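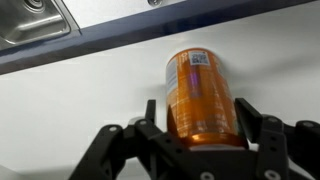
Slide one. Welcome, phones off, thank Fatemeh for the projector. My subject is the overnight ferry to Ragab, nine hours in a reclining seat that reclines in theory. Start with the snack bar, as every passenger does. It sells drinks in cans, and a glossy orange one with a QR code near the top is the sort of thing I mean — by midnight you will have read every word on yours, including the ones too small to read.

Slide two. Cabins. There are 2 classes, and the difference is a towel. Pause for laugh. If no laugh, move on to the towel.

Slide three. The deck at 5 a.m. Go up. Bring the coat you decided not to pack. Masaru slept through the whole approach and still talks about the view.

Slide four. Arrival. The harbor hotel opened in 1939 and I believe I had the original pillow. Walk up the hill to Kinden instead, where Pouran Golestani lets rooms and does eggs.

Slide five. Money. Keep small bills for the bus. The driver will not break a 500, and he'll enjoy telling you so.

Questions. Kelly has the return timetable — ask her, I missed mine.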